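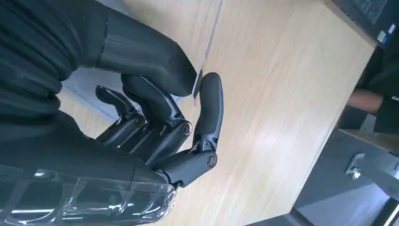 図1 親指と人差し指で白いシートの端をつまむハンド(木製天板の上)

読了時間:2分

Grisero財団 御中
家事・店舗作業の自動化に関する進捗報告
2022-06-03

4月の前回報告以降、作業の中心を「平らな面に置かれた薄い物の取り扱い」に移した。対象は紙、カード、薄手のシートで、家庭では郵便物の仕分けや卓上の片付け、店舗では値札の差し替えに当たる。

1. つまみ動作
五指ハンドの親指と人差し指だけを使い、残る三指は手のひら側に曲げておく方式に統一した。三指を伸ばしたままの方式では指先が天板に当たることが多く、4月末で試験を打ち切っている。新方式での成功は65回中20回だった。ここでの成功とは、端をつまんで持ち上げ、指定位置に置くまでを指す。失敗の多くは最初の接触で起きており、シートが滑って逃げるか、指先が端の手前で閉じてしまう。

2. 店舗作業
協力店Loureiroで使われている値札のうち、13種類を借用した。厚手のものは比較的扱いやすい。薄いものは棚レールに差し込む段階で曲がり、人が直すことになる。現状では店員が一人で行うほうが明らかに速く、店内での試行はまだ申請できる段階にない。

3. 学習データ
動作記録は3000件に達した。整理はGedolellの管理ツールで行っている。木目の天板での記録に偏っており、布や光沢の強い面は不足している。天板への照明の映り込みで端の検出がずれる例もあり、照明条件を変えた記録を追加中である。

4. 家事への適用について
申請時の計画では、今期末に卓上の片付けを通しで実演する予定だった。現在の成功率では難しく、実演の範囲をカード一枚の移動に縮小したい。ご承認をお願いする。布をたたむ作業は未着手で、計画どおり次期に回す。

5. 予算
指先の交換部品の支出が見込みを上回った。不足分は出張費からの流用で対応でき、追加の申請はない。明細は別紙に添付した。

次回は指先の表面材を替えた比較結果を報告する。

Custuvel研究室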